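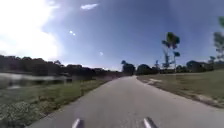
I came to dumplings embarrassingly late, considering how much I think about food (constantly, if you ask my sister). My first proper lesson was in September, in Cheng-en Fung's kitchen at the far end of Nudstead, and I got there on foot, on a narrow paved path with grass on both sides, rehearsing my excuses for never having made dough. I needn't have bothered. Cheng-en had an apron over my head before I'd said hello!

The dough is only flour and hot water, and I'd have stopped kneading far too early. "More," said Cheng-en, every time I looked up. Then it rests under a bowl for 30 minutes while you get on with the filling: pork, cabbage, ginger, spring onion and a good slosh of soy. Salt the cabbage first and squeeze it hard in a tea towel, or you'll have soggy bottoms all round.

My pleats were dreadful. I managed three on a good one, and plenty just got pinched shut and hidden at the back of the tray. Cheng-en reckons to have folded over 2,000 for one family wedding, and chatted the whole time without looking down once.

We fried ours in a lidded pan with a splash of water, then took the lid off for the last two minutes so the bases went crisp again. I ate mine standing up, with black vinegar and far too much chilli oil, and went home with a bag for the freezer.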